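Fulgate Neighbors Newsletter
Aug 24, 2020

THE GREAT ZUCCHINI SURPLUS, CONTINUED

If you live on the Liveck Road side and found a bag of squash hanging from your doorknob last week, you have my sympathy and you may not return it. The plots behind Pellell Street have outdone themselves, and those of us who planted six zucchini plants in March, on a sunny windowsill, with too much time on our hands and nowhere to go, are now living with that decision.

I was warned. Siobhán Lenihan told me over the fence that two plants will feed a family and four will feed a street. I thought she was being modest about her street. By the middle of July I was grating the stuff into pancakes, meatloaf and a chocolate cake that my own children described as "damp."
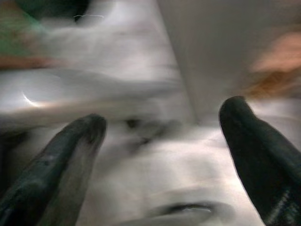
Freezing helps, up to a point. Grate it, salt it, leave it in a colander for half an hour, then squeeze it in a dish towel you don't care about. Pack it flat in bags and write the date on them, or you will spend February guessing whether you're thawing zucchini or a very sad pesto. If your freezer is already full of bread from your sourdough phase, I can't help you. Mine is too.

Harish Suvarna makes a relish with mustard seed and green chili that has changed some minds on our block, mine included. He has agreed to share the recipe, although his measurements run to "enough" and "a bit more than that," so we're still working on it. He also takes the big ones, the kind you find under a leaf after a long weekend and briefly mistake for a canoe. Please ask him first. He came home to three on his porch on Thursday and has not yet found out who to thank.

The swap table will be out by the Mac an tSaoi gate again on Saturday morning. Tomatoes, beans, herbs, eggs and jam are all welcome. Masks on, please, and bring your own bag. Zucchini may be left on the lower shelf, one per household, and yes, I know that rule is aimed at me.

Next issue: what to do with all that mint.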